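From: Annelore Stüber
To: Urnby Tea and Coffee list
Subject: Re: Re: descaling, and does the water matter that much?

Hi Ghazal, hi all,

Ghazal Sharifi wrote:
> I switched to bottled water in April and my black tea
> finally tastes like my aunt's. Hubert says it's all in
> my head and I should just descale the kettle. Who's
> right? Also, what is everyone drinking out of these
> days? My glasses keep cracking.

You both are, sort of! I had the same film on top of my tea for years (that dull skin that sticks to the sides) and it went away when I started using a filter jug. Descaling helped the kettle boil faster, but it did nothing for the taste. Our tap water in Urnby is really hard, so I'd try a cheap filter before hauling bottles up the stairs.

For a pot I use 500 ml of water and two heaped spoons of leaf, five minutes, lid on. Amirhossein steeps his for fifteen over a low flame and it comes out the color of brick, and I have to admit his is better.

As for what to drink from, I'm on team mug.
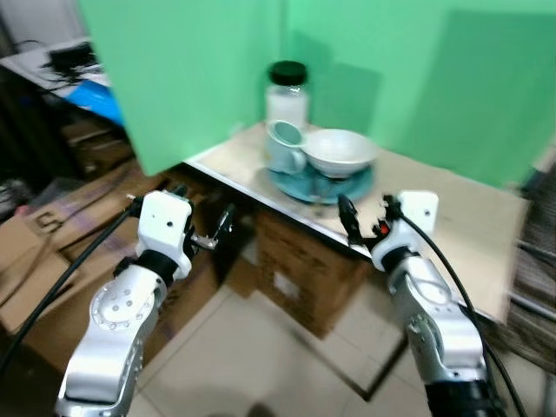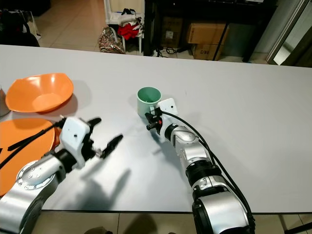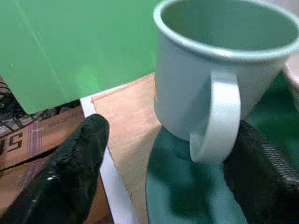

I did try the little glasses once, and I think yours crack from going straight from a cold shelf to boiling tea. Swirl some warm water in them first. Ingvild has done that with hers all winter and hasn't lost one.

One more thing on descaling: plain citric acid, a spoonful in a full kettle, boil, leave it half an hour, rinse twice. Please don't use vinegar like I did, the whole kitchen smelled like pickles and so did my tea until the weekend.

Does anybody still have the Esfahani cardamom blend? I'm down to the last spoonful and would happily trade for some of my smoky one.

Annelore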